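Plodska office cell

The Plodska office cell is a two-armed robot installation used for filing and fetching ring binders in an ordinary furnished office. It was set up by the automation firm Grusero at its Staltov site, and it differs from most handling cells in having no fence and no purpose-made fixtures. The furniture is standard office stock, and the machine is adjusted to suit it.

Layout

The work area consists of a low wooden counter with hinged doors and a single inner shelf, along with the carpeted floor in front of it. Binders are kept lying flat, either on the shelf or on the countertop, with the label strip on the spine turned toward the robot. Doors are opened fully before a run. The stopping position of the base was fixed by Hendrik Mthembu, who placed it so that both hands can reach below the level of the countertop without the wrists meeting the open doors. 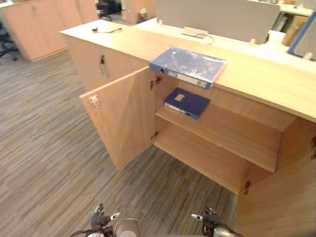 Does the cell have to be set up again when the furniture is moved?
Only the base position and the shelf height are taught again. The hand settings and the finger force limits stay as they are, unless the binders themselves are changed for a different size.

Setup

Setup is carried out with the arms at low speed. The operator first teaches the front edge of the countertop, then the front edge of the shelf, and finally the side walls of the compartment. These positions are stored under the name of the cabinet, so that a cell serving several cabinets can switch between them. The shelf edge is taught 16 mm high to allow for sagging under a full load – a figure settled on by Mpho Ntuli during the first trials and kept ever since.

Binders in plastic film are treated as a separate item type. Film slips more easily than a bare cover, and the grip is closed more slowly to let the fingers settle.

Hand maintenance

The hands are the parts that need the most regular care. Each is checked at the start of the working day and again after every 3000 grips. The check covers the flexible sleeves, the fingertips and the wrist cables. Sleeves are bent through their full range and examined in the creases, where splits usually begin. Metal tips are wiped with a dry cloth, and any fastener found loose is tightened by hand.
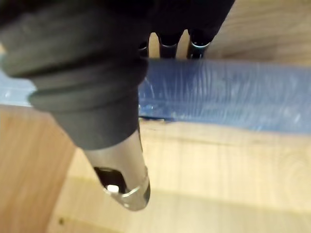
Gripper fingers close to a wooden surface, with the ridged sleeve and metal tip of the nearest finger in front.

A worn sleeve is replaced with the arm powered down. The old sleeve is rolled back from the tip, the finger is cleaned, and the new sleeve is pushed on until it seats. Sleeves are changed in sets, as a stiff new one next to a soft old one gives an uneven grip. After a change the hand is closed on a test binder 3 times before it returns to service.

Common faults

The fault logged most often is code 2044, which reports that a finger met resistance earlier than expected. The usual cause is a binder pushed too far to one side of the shelf. If the code returns with the shelf clear, the taught shelf height is checked first – the finger sensors are seldom at fault.

Cable wear at the wrist is less common. The service notes compiled by Shirley Kershaw advise leaving a loose bend in the cable and checking it every Friday.

See also

Radebe shelf-height method
Binder handling
Multi-fingered grippers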